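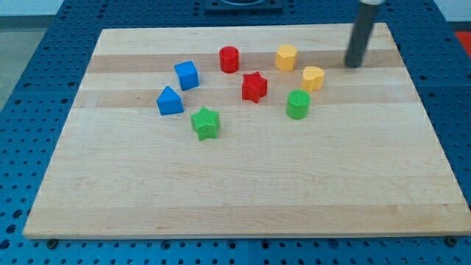 Volume 3, page 53

The Case for the Plain Kit

Purchasers of laboratory equipment have been taught to admire complexity. The tabletop manipulation kit now offered by Petrauskas makes a modest argument in the other direction, and this journal believes that teaching departments should hear it. The kit supplies a single rod-shaped finger, a set of small colored blocks and the software needed to push one toward another. It does not grasp, lift or stack.

Critics will call this thin for a list price of 2,000 dollars. Roxana Lazăr, writing in our December number, held that a student who never closes a gripper has learned only half the trade. Her objection deserves respect. Pushing, however, is where contact first becomes difficult. A star does not slide as a cube does, and a cylinder may turn when it was meant to travel. A class set to bring the red star beside the yellow heart must consider where to press, in which direction and how far – questions that a strong pair of jaws allows a beginner to postpone.

The choice of blocks is also sound. Blue, red, yellow and green each appear on two different shapes, so an instruction that names only a color remains ambiguous. Students who write commands in ordinary language will meet that problem in the first hour.

We have reservations. The Multden teaching laboratory, which had the kit on loan for three weeks, found the printed manual poor on calibration. Bianca Furtună, who supervised the loan, asked the supplier for a revised chapter and has been promised one by 5th September. Replacement blocks are sold only in full sets, a practice that Petrauskas should end. The rival package from Pernon includes a gripper and better documentation, at a price few small departments can meet.

On balance, a department with one bench and a limited budget should prefer the plainer product, provided that the missing chapter is delivered before the order is signed.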